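Home Reviews Lighting Storage Flooring Contact

Holero Ceiling Strip Light Review

By Slavica Vukčević

I put up the Holero strip last October to replace an old tube fixture that hummed. It has been on most working days since then, so I have a fair idea of what it does well.

Mounting took me 90 minutes with a helper on the second ladder. The clips go up first and the strip pushes into them. Two of the clips in my pack were bent and I had to straighten them with pliers. The printed instructions are small and skip the wiring order, so read the sheet on the Holero site before you start.

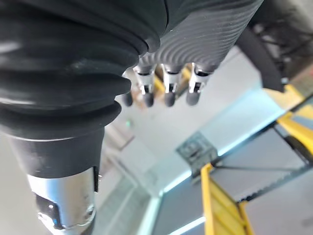 The light itself is bright and very even from one end to the other. It runs cool, with a little cyan in it, and against a pale gray ceiling that shows more than it did in the store. For close work I like it. I can read fine print on a parts label without getting out a desk lamp. In a living room I would find it too cold, and there is no warmer setting.

I paid $200 for the long kit. The Illar I looked at was cheaper but came in short pieces, and I didn't want dark gaps at the joints.

The wall switch has three levels. I use the top one nearly all the time. The lowest still seems bright to me, and I wish it went further down.

There is no buzz at any level. Dust settles on the cover and wipes off with a dry cloth.

Rating: 3 out of 5 for the kit, higher if you only care about the light.

Recent reviews
Martinelli Rolling Stool
Illar Clip-On Work Lamp
Hisia Two-Step Ladder

Contact us | Back to top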